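Pornier bench handling cell
For small and awkward pieces
Made to order at our Jallelcombe workshop

Small ornaments and models are a pain to handle all day. They tip, they chip, and after a few hours of setting them down one by one your wrists know all about it. The Pornier takes over the picking up and putting down, and your people get on with the work that needs an eye and an opinion: checking finishes, matching sets, deciding what goes out of the door.

You can try any of it in simulation first. Send us your shapes and we'll build the bench on screen, worktop and all, and run the grips before a single bolt goes in.
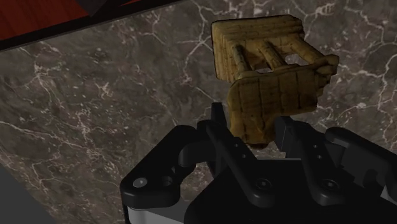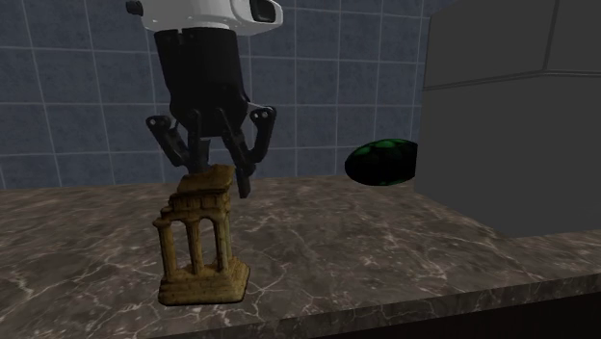
Simulated bench views. First: wood-finish piece between the two fingers. Second: fingers open over the temple ruin.

We love this part of the job! Packers at Lillbridge sat in on their own trials and asked for a slower approach over anything with columns — they were quite right, and it's now a standard setting. Their team still runs the bench. They choose the order of work, pause the arm when they like and teach it new pieces themselves, usually before the morning tea break.

What you get
Arm and two-finger gripper
Simulation of up to 200 of your own shapes
3 training sessions, held at your bench
Spare fingertips (part 746)

Lead time is longer in May. Ask for leaflet 339 if you'd like the bench measurements.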